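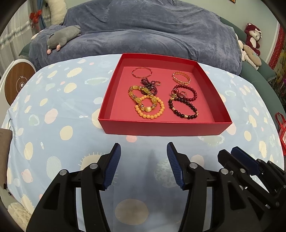 **Craft hall at Brernthorpe, opening check, 2025-11-12**
Filled in by Jozefína Šťastný, before the stallholders came in

- [x] **Front doors.** Both swing freely and the push bars work. The left one still groans like an old dog, but it opens, and I'm happy with that.
- [x] **Fire extinguishers (2).** Gauges in the green, pins in, tags signed. The one by the kitchen had coats hung over it again, so please, dear people, use the rack!
- [ ] **Side exit.** Lamp over the door is out. Veltov have promised a new one, and until it's fitted we keep that end of the hall closed.
- [x] **Aisles.** Forty inches clear all the way down, after I nudged the Granström table back a little (they were very sweet about it).

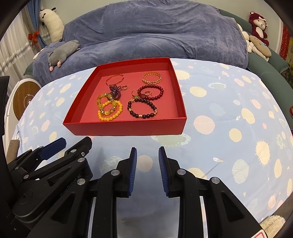 - [x] **Tablecloths.** None trailing where a foot could catch. I folded under two corners near the entrance and pinned them.
- [x] **Extension cords.** All taped down. One heater, rated almost 3000 watts, was sharing a power strip with the kettle, so I moved it to its own wall outlet.
- [ ] **First aid box.** Short on burn gel and the small bandages. We had the same trouble in August. Jundell can deliver with the tea order.
- [x] **Floor by the sinks.** Mopped and dry, sign put away.

Next check is in 10 days, and I'll bring the stepladder for the high windows.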